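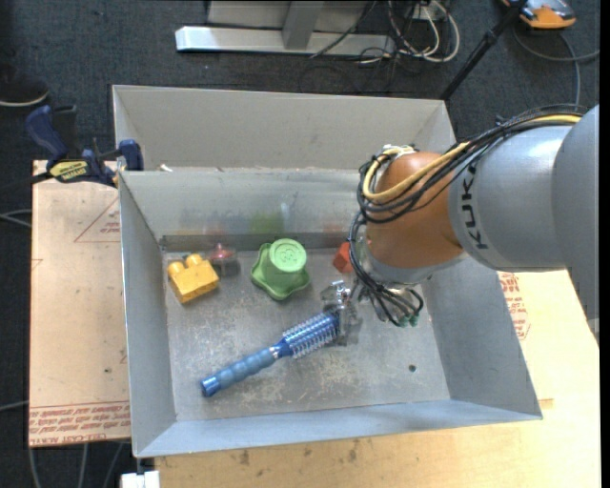

## 3. Materials and the problem of the leftover

The objects came from two secondhand stores, Darnine in Henport and its smaller branch in Funbridge, over the course of one February. Both stores price clothing, books and dishes by the piece. Whatever remains after that goes on a shelf by the door with a sign reading MISC, and it was from this shelf that we bought everything. We kept 558 objects after removing food, batteries and one item that leaked.

### 3.1 What counts as a name

We asked members of 15 households to write down what each object was, using whatever words they would use when asking someone in the next room to pass it. Answers were coded by two readers using the Dijkstra sheet, which separates a *head name* ("brush") from a *fitted name* ("round hairbrush") and both of these from a *description in place of a name* ("the green thing with the edge"). The sheet also has a box marked "other," and we had promised ourselves to use it sparingly. The promise held through the first afternoon.

An object was called *settled* when most households gave it the same head name. By this measure 168 objects were unsettled. Many of these were plainly parts of something larger, such as a lid, a foot, or a clip. Their owners had presumably kept the larger thing, or had kept the part in hope.

### 3.2 Easy and difficult company

Figure 1 gives a fair idea of how uneven a small group can be. The blue round hairbrush is the sort of object our method likes best. It has a handle, a neck and bristles, it is longer than anything near it, and it can hardly be taken for part of a lamp. The yellow-orange block with its two studs is nearly as obliging. Households that disagreed about almost everything else tended to agree on blocks of this type, and several added an unrequested remark about stepping on one.

The green plastic piece is another matter. It resembles an upturned cup, with a wavy, lobed flange that seems to belong to a different object altogether. The round top has faint raised markings, which we cannot read in the figure and which may or may not have been meant to help. Next to the yellow-orange block is a small translucent item with a reddish-pink center and a pointed bump on top. We can describe it at some length. We would not care to ask for it from the next room.

Objects of this second sort drew longer answers, and the answers were mostly about shape and color. Writers often began with a confident noun, crossed it out, and finished with "thing." One reader proposed scoring the crossed-out noun and the other proposed scoring "thing." We scored neither, and coded the whole answer as a description in place of a name.

### 3.3 Size, color and neighbors

We had expected small objects to be harder to name than large ones. The effect was weaker than we had hoped when we wrote the funding request. A small block is still a block. Color helped people point but did little to help them name, and "the red one" served perfectly well until a second red one appeared.

Neighbors mattered more. An unfamiliar plastic piece shown among blocks was likely to be called a toy, while the same piece shown among combs and brushes moved to the bathroom, taking its supposed function with it. For this reason we report all names together with the group in which the object was presented. The order of presentation within a group was shuffled for each household, except in the pilot, where it was alphabetical by our own names for the objects. Those data are not used.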